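Chapter 7
Before the First Move: Setting Up a Shared Workbench

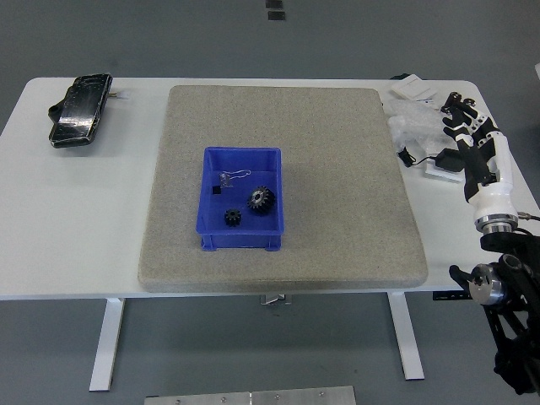
Figure 7.1 A humanoid hand at the right side of a worktable, with a blue parts bin holding two black gears on a gray board.

Rules for robots can sound like dull stuff. You may have opened this chapter expecting a long list of things you're not allowed to do, and yes, there are a few of those coming! But good practice at the bench is one of my favorite topics in this whole book, and I hope to pass some of that on to you. A well-run bench is a pleasure to work at. You walk up, you know what belongs to the job and what doesn't, and you can get straight to the interesting part.

In Chapter 6 we looked at how a hand closes on an object and how much force each finger can apply. Now we step back from the hand and look at everything near it. Take a moment with Figure 7.1 before you read on. The gears are the sort of part a hand might be asked to pick. On the right, within easy reach of the fingers, there is also packaging, a black adapter and a looping cable. To the left of the board lies a dark handheld-type device with a short cable of its own. Which of these would you want on the table when the arm starts to move? Write your answer in the margin (in pencil, please) and keep it until Section 7.4, where you'll get to argue with yourself.

The three zones

Throughout this chapter we use a simple scheme that Ghazala Bangash and her students drew up for the teaching lab at Prasthorpe. It splits any bench into three zones.

The task zone holds the parts, the bin or tray they sit in, and the surface beneath them. Everything in it should be named in the task sheet.

The reach zone is all the space the arm and hand can get to, including the elbow. New operators nearly always draw this one too small. They think about the fingertips and forget that a forearm sweeps out a big volume on its way there, often past the front edge of the table.

The clear zone is what's left. Tools, phones, boxes and drinks go here or go somewhere else entirely.

Notice that the task zone sits inside the reach zone. That overlap is where the work happens, and it's where most of our rules apply. Anything in the reach zone that isn't in the task zone needs a reason to be there, written down, with initials next to it. Try this on your own bench and you'll be amazed how few things earn their initials.

Cables and soft packaging

Two kinds of object get their own section in the Trirer bench code, which we follow in this book, and both look harmless.

The first is loose cable. A loop can catch on a finger joint or slide under a wrist, and then the arm pulls on whatever is at the other end. The code asks for cables to be routed away from the reach zone, or fixed down at both ends if they have to cross it.

The second is thin clear plastic – bags, bubble wrap, film. Clear plastic is hard for many vision systems to see well, and it changes shape when touched, so a grasp planned around it may go wrong in ways that are hard to repeat. If a part comes in a bag, decide before the run whether the bag is part of the task. Either answer is fine! Just don't leave it undecided.

Keegan McPhee, who ran the first Varnen training course, had his students clear a bench, start a timer, and come back after one ordinary working day to list everything that had crept in. I've borrowed that exercise for Problem 7.3, and it is the one readers write to me about most.

Who says go

The second half of the chapter moves from objects to people. We'll cover the start call, the stop call, and the difference between a pause and a safe state (they are not the same, and mixing them up is a serious mistake). You'll read the Blöndal logbook, a record of 339 bench sessions kept by Ásdís Oddsson and Mogens Bjarnason. It is wonderfully plain. Most entries say only what was on the table, who made the start call, and how the session ended. Read enough of them and you start to see patterns, especially in the minutes after a break.

What you should be able to do by the end of this chapter

Mark out the task, reach and clear zones for a given arm and table.
Write a task sheet that names every object in the task zone.
Check a bench for loose cables and soft packaging before a run.
Make and answer a start call and a stop call in the correct form.
Keep a session log that a stranger could follow.

Words to know

Task sheet, reach zone, clear zone, start call, stop call, safe state, session log.

7.1 Drawing the reach zone

Start with the arm powered down and locked out. You'll need a tape measure, a roll of floor tape, and the joint limits from the maker's manual. Work from the shoulder outward, one joint at a time, and write down the longest reach in each direction with the hand fully open. Then add the length of the largest part the hand will carry – a step that's easy to skip, and one that can change your tape line quite a bit.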